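Kitchen tips I brought home from the robot open day

Last August I spent a whole afternoon at the Lurnano open day in Garnby, watching two-handed kitchen robots practise on a simulated bench, and I came home with a page full of notes about my own kitchen. I went for the machines (I'm a sucker for a demo!) and ended up rearranging my cupboards.

Thoa Châu ran the kitchen session. She had the practice kitchen up on a big screen and kept changing the layout between goes, and people in the front row got to call out where things should live. Her program is called Doruta, and it sets out a counter, a few dishes and some food, then lets the robot have a try. I stayed for three rounds and would have happily stayed for more.

My favourite bit of advice was to clear the landing spot first. Before you pick anything up, decide where it's going to be put down and make sure there's room for it. I used to lift a hot pot off the stove and then look for a trivet, which is a silly way to live. Now the trivet goes out before the burner goes on.
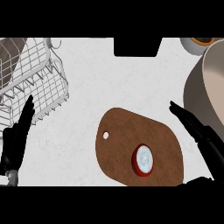
The second thing I've kept up is giving the cutting board some breathing room. Mine used to be wedged between the toaster and the fruit bowl, and I was forever bumping my elbow and sending peelings onto the floor. I measured the free stretch of bench beside my sink and got 55 centimetres once the toaster moved, plenty for a board and both arms. If your board slides, lay a damp dishcloth flat underneath and press down at the corners.

Then bowls! Keep your big mixing bowl on the side of your stronger hand and scrape straight into it. A small bowl for herbs or trimmings can sit behind, where you won't knock it. I'm right-handed, so everything messy goes right and the dish rack stays on the left. Swap it around if you're a lefty.

Kha Lưu, who was answering questions at the next table, told me they'd done 630 practice runs on tidying tasks alone before the open day. I've been drying dishes for decades and doubt I've ever thought about it that hard. His tip for the rack was to stand plates up from the far end and work toward yourself, so you never have to reach over a wet glass.

A few odds and ends from my notebook:

Hang your board by its hole if it has one, and let both faces dry.

Wipe a stone counter with plain warm water and a drop of dish soap. Skip the vinegar on marble, it dulls the finish.

Onion smell on a wooden board comes off with coarse salt and half a lemon. Rinse well afterward.

They had room for 200 visitors and the kitchen session filled up early, so get there before lunch if they run it again. Bring a notebook and wear comfy shoes, the floor is concrete.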